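We use cookies to remember your settings. Accept | Manage

Odoi Swap & Fix Club: minutes, Sun 20 April

I took the notes this time, so blame me for the spelling! Salamatu Bawa in the chair, 15 of us in the room, and we got going late thanks to the kettle.

November minutes were read and agreed. Kwadwo Frimpong asked for "glue incident" to be changed to "glue spill" and we let him have that one.

Small items for the swap table. We talked for ages about whether tools and toys can share a table. Salamatu would like them apart, I said people enjoy the jumble (I always find something I wasn't looking for), and we settled on one mixed table near the door with everything spaced out so it can be picked up easily. 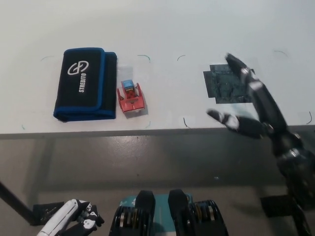
The STREBITO pouch and the little red car on the white table.

I love that car, by the way, and I've put my name down for it if it doesn't go. Kwadwo wants pouches and cases opened and checked before they go out, as last time a zippered one went home with somebody's house keys in it. Agreed, and he'll do the checking.

Money. We have 50 dollars left over from the Hultau sale. Salamatu suggested new labels and a decent pair of scissors, all in favor. The flyer order stays at 2000, even though I still have a boxful under my bed.

Next swap. Doors at 8 for anyone setting up, and please bring your own bags. Kwadwo is asking Pirier Hall about extra chairs.

Any other business: whoever left a casserole dish, I have it.

Recent items
- Skera swap day: what to bring
- Minutes, November
- Labels and how we use them

Last updated by the club secretary after the April meeting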